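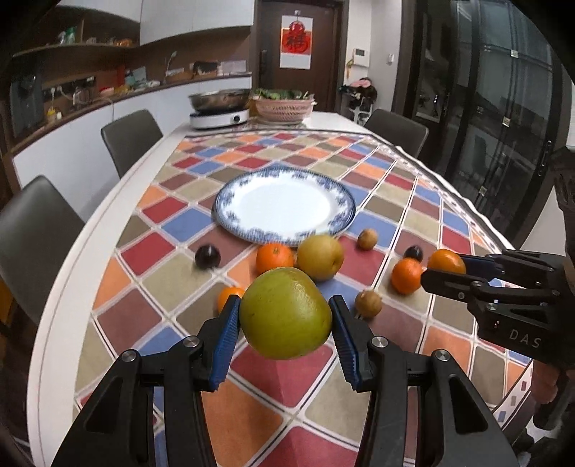 I have strong feelings about fruit in the middle of the table, and I think they started with my aunt's kitchen. She never put anything in the fridge unless it was about to walk away by itself. Everything sat out where you'd trip over it with your eyes, and we ate so much fruit at her place (so much!) without anyone once telling us to.

So that's what I've been doing lately. Oranges, a couple of plums, kiwis, an Asian pear, and the big round greenish-yellow citrus thing that I'm pretty sure is a pomelo, all out on the diamond tablecloth — the loud one, red and orange and blue and olive and I don't care, I love it. My sister says it gives her a headache. She's welcome to eat in the hallway.

The plate with the blue flowers around the rim is supposed to hold the fruit. I keep meaning to do a proper pile with the big one at the bottom, and then I put the oranges down next to it and get distracted. Also a pomelo takes up an entire plate by itself, so where's the pear going to go?

Tamara Levchenko asked me in the comments last time how to peel one without losing a fingernail. I cut a cap off the top, score the peel from top to bottom in wide strips, and pull them back with my thumbs. Then comes the pith, and there is SO much pith. Then you take the skin off every segment too, which is annoying, but it's bitter and you'll be sorry if you leave it. A little salt on top is wonderful.

The kiwis I just halve and eat with a spoon over the sink. Plums get eaten whenever they give a bit near the stem. I had two go mushy on me last week, so I'm buying fewer at a time now.

Recent posts
My aunt's plum cake, sort of
Washing the good tablecloth
Soup for a cold May
Marmalade, second attempt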